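Bin Picking Station, Start-of-Run Safety Check with Comments
Prunenau workshop, block sorting examples
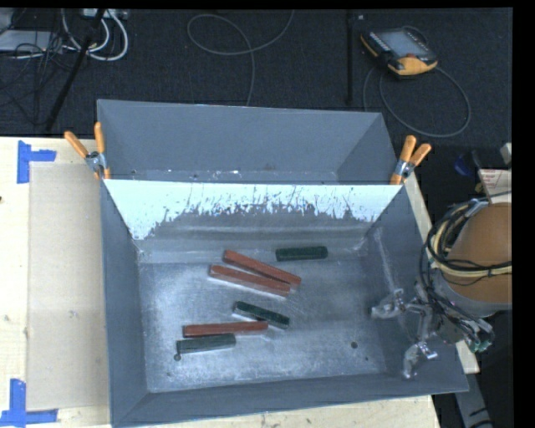

Viorica Crăciun
Station lead, example gathering, Brolovness

I've kept the items in the order I walk them, which starts at the bins and ends down at the carpet, so please don't feel you have to follow the numbers if your own feet go another way. Just get to all of them before the first example of the morning and again after lunch!

1. Clamps on the shared rim
OK. Both spring clamps are on, one at each end of the rim where the two bins meet. Give each one a good tug anyway. If a bin creeps during a run, the learner gets a whole stack of examples with the walls in the wrong place, and I would much sooner stop and start over.

2. Bin floor and walls
OK, with a comment. The front floor is scratched and rather shiny in places, and the back wall has its bright band up top. None of that is a hazard. Run your palm along the inside for burrs (arm stopped, please).

3. Blocks
OK. Three long reddish-brown and three short green, all 6 in the front bin. Look for chipped corners when you reset them, and do scatter them properly. Gheorghița Ene has a lovely way of tipping them out of a cup, and her layouts are far more varied than mine, which always come out in tidy rows no matter how hard I try.

4. Gripper fingers and wiring
Watch. There are a lot of thin loose wires around the gripper body, close to the bin wall. Move the arm slowly to each corner of the bin and see that nothing snags. Check the small green connector is seated.

5. Cable bundle on the arm
OK. The strap is in place near the bend. Make sure the loops have slack with the wrist turned both ways.

6. Blue tape marks
OK. Replace any piece that starts to curl, and put the new one down before you lift the old one.

7. Handheld controller
Needs action. It's on the carpet behind the table with its cable in a big loop beside it. I'd like it on a hook, at hand height, with the red button facing out. Gheorghița has asked for a hook from Pană and we should see it in June.

8. Floor cables
Needs action. The back left corner has white cables, black wires and a pole all together. Bundle what can be bundled and walk around the rest.

9. Run length
Stop after 60 examples for a short rest, and after 120 repeat items 1, 4 and 5. Enter both stops in Listeo, even if you found nothing to say.

Items 7 and 8 stay open until I've signed them off.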